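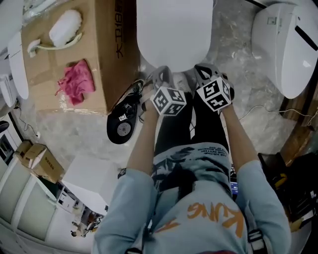 Gelöschte Behördenposts sind in erster Linie ein Archivproblem und erst danach ein politisches. Wenn die Pressestelle der Stadtverwaltung Brokevwood einen Beitrag zurückzieht, bleiben meist Screenshots übrig, die irgendjemand rechtzeitig angefertigt hat. Für die Volltextsuche sind das leere Dateien. Das orange KING auf dem hellblauen Sweatshirt und das 大卫188 auf dem Karton liest ein Mensch problemlos ab, auch wenn das eine davon kopfsteht. Im Index taucht ohne Texterkennung weder das eine noch das andere auf. Genauso verschwindet der Wortlaut einer Bekanntmachung, sobald sie nur als Bilddatei vorliegt.

Anlass für diesen Eintrag ist die neue Kommunikationsrichtlinie vom März. Sie umfasst 39 Absätze, von denen genau zwei das Löschen betreffen. Absatz 17 erlaubt das Entfernen von Beiträgen, die »nicht der abgestimmten Linie entsprechen«. Absatz 18 verlangt dafür eine Freigabe durch die Leitung der Pressestelle. Eine Pflicht zur Aufbewahrung des ursprünglichen Textes fehlt, ebenso eine Pflicht zur Kennzeichnung. Wer den alten Link aufruft, erhält eine gewöhnliche Fehlerseite.

Lamisi Kyei hat dazu im Stadtrat eine schriftliche Anfrage gestellt. Die Antwort der Verwaltung ist vier Sätze lang. Sinngemäß: Beiträge in sozialen Netzwerken seien keine Akten, es handle sich um flüchtige Kommunikation. Diese Einordnung halte ich für falsch. Über dieselben Konten werden Straßensperrungen, Fristen für Einwendungen und Änderungen bei Wahllokalen verbreitet. Eine Mitteilung, nach der sich Bürger richten sollen, muss nachträglich überprüfbar sein, auch und gerade in der Fassung, die später jemandem nicht mehr gefallen hat.

Technisch ist der Aufwand gering. Vivek Rawat betreibt mit Kerach ein kleines Skript, das die öffentlichen Konten der Stadt stündlich abfragt und jede Fassung als Text mit Zeitstempel und Prüfsumme ablegt. Bei 500 gespeicherten Beiträgen belegt die Sammlung weniger Platz als ein einziges Video vom Neujahrsempfang. Bearbeitungen erscheinen als Differenz zur vorherigen Version. Was zwischen zwei Abfragen veröffentlicht und wieder entfernt wird, fehlt allerdings. Diese Lücke lässt sich von außen nicht schließen, nur durch Protokollierung im Redaktionssystem selbst.

Das Redaktionssystem heißt Stullodeo und hat laut Handbuch eine Exportfunktion samt Löschprotokoll. In Brokevwood ist sie abgeschaltet. Auf meine Frage nach dem Grund kam bisher nur eine Eingangsbestätigung.

Im Nachbarort Hopkin bleibt bei zurückgezogenen Beiträgen ein Platzhalter mit Datum und Kurzbegründung stehen. Die Begründungen sind oft dürftig (»inhaltlich überholt«), aber man sieht immerhin, dass dort etwas stand. Für Brokevwood wäre das mit einer Ergänzung in Absatz 18 zu haben. Einen Formulierungsvorschlag habe ich an das Büro des Stadtrats geschickt. Sobald eine Antwort vorliegt, trage ich sie hier nach.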